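Nulham market traders told to clear out by August

24 May 2019

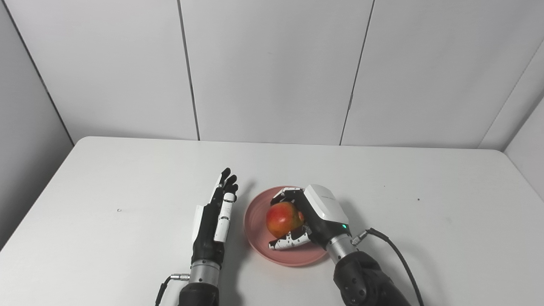
A red-and-yellow apple on a pink plate.

Traders at the old Nulham market say they were given 15 days to pack up and go, and that the first they heard of it was a sheet of paper taped to the gate.

The notice, signed by the town's land office, says the ground the market stands on belongs to the town and is needed for a new bus depot. Stalls, sheds and "any other structure" must be gone by the end of the period or they will be taken down at the owner's cost.

Some 200 stalls was the figure the traders' association gave when it last renewed its permit. Fruit, vegetables, eggs, used clothes, phone repairs, two barbers. Most of the sellers pay by the week and have no paper lease, only receipts.

Yae Ebihara has sold apples and pears near the Vorville Road gate for 17 years. She has kept every receipt, she says, in a biscuit tin, and she brought the tin to the land office on the morning after the notice went up. She was told to come back with a written complaint.

"I pay them. Every week I pay them, they come to my stall and take the money," she said. "Now they say I am not supposed to be there. So what was the money for?"

The land office would not answer that one. A spokesman said only that weekly fees "do not create a right to the land" and that the depot plan has been public since last August, when it was pinned up at town hall for comment. Traders say they never saw it. The plan lists the site by its plot number and doesn't use the word market anywhere.

Nanami Kudo, who speaks for the association, said the traders are not against a depot. Buses bring customers. What they want is more time and a place to go to.

"Give us a field, give us a parking lot, we will sweep it ourselves," Kudo said. "But you can't tell people on a Monday-type notice like that, two weeks and goodbye. There's stock. There's loans."

The town has offered a spot in Hetik, on the far side of the rail line. Kudo and a few others walked over to look at it. No water, she said, no shade, and one road in that floods when it rains. The last bus back leaves before most stalls would close. The association has turned the offer down but says it would look at it again if the town put in a tap and toilets.

A second site, the yard behind the closed Okabe mill, was brought up at a meeting last year and then dropped. The mill's owners wanted rent the town wasnt willing to pay. Traders want that option back on the table. The land office said it had "nothing to add" on the mill.

There was shouting at the gate when a crew turned up with paint to mark the sheds. Police came, nobody was arrested. The crew marked 2 sheds with a white cross and left. By the afternoon one of the crosses had been scrubbed off.

Shoppers were still coming in as normal. Several said they had not heard about the depot at all. One man buying onions said he would not cross the tracks for them, he would go to the supermarket like everybody else.

Growers are worried too. Farms out past Vorville send produce in before dawn and sell most of it through the market, cash the same day. Supermarket buyers pay later and want everything one size, one farmer said, while unloading cabbages from a pickup. He had a load of early greens due in next week and did not know weather to cut them.

The association has asked the district court for a stay. Its lawyer will argue that taking fees for so long amounts to a lease, written or not, and that the sellers were owed proper notice. A first hearing could come before the deadline runs out but the court had set no date when this was written.

Work on the depot is due to start in August. The land office says the contractor needs the ground empty well before that for drains and leveling, and a late start would cost the town money under the contract. It would not say how much.

Two members of the town council have asked for the removal to be put off until the court has heard the case. The mayor's office said it had recieved the request and would reply in writing.

Ebihara opened as usual the next morning. She said she has not ordered boxes for moving and does not plan to.

The association meets again at the Vorville Road gate tomorrow evening, after closing. Traders are asked to bring their receipts.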